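Reviews > Site Equipment > Levels and Monitoring
News Reviews Contractors Back Issues Subscribe Contact

Borkard digital water level for floor surveys

Reviewed by Liv Hovland, May 31, 2026

The Borkard is a two-part hydrostatic level: a base reservoir that stays put and a handheld sensor joined to it by a filled tube. It reads the height difference between the two to a tenth of a millimetre. We used it to plot floor levels in a terraced house at Stikisham, where the rear half had dropped after a drain failure and resin injection was being priced.

The tube is 26 metres long, enough to reach every ground-floor room from a base in the hallway. Filling it takes patience. Any trapped air gives a false reading, and the manual's advice on bleeding the line is one short paragraph. Jarosław Zieliński, who ran the survey, filled it from the sensor end with the reservoir cap off and had no further trouble.

We took 49 readings on a grid, then repeated the set with a rotating laser. The two agreed to within a millimetre except at three points beside the back door. Those were taken shortly after the tube had been lying in direct sun. When they were taken again in shade the gap closed. The handset has a temperature correction, but it works from the air at the handset and takes no account of the tube.

Memory holds up to 2000 points. Export is by cable only, as a plain table. Dosier opened the file without complaint, though the room names lost everything after the eighth letter. 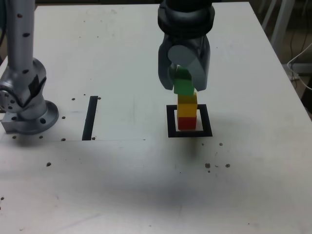 Vol. 12, No. 5 | p. 31

The handset is easy to read in poor light. The buttons are small and need a bare finger. The reservoir clamp is the weak part: its thread is coarse, and the base crept down slightly on a painted skirting until we stood it on the floor. Elif Naz Toprak now checks the base mark at the start and end of each room and logs both figures.

At 900 pounds with case and spare tube, it costs more than a basic laser but sees round corners, so there are no change points to carry through doorways. For crack monitoring over several months it is unsuitable, and Borkard does not claim otherwise. Spare seals are sold in packs of two.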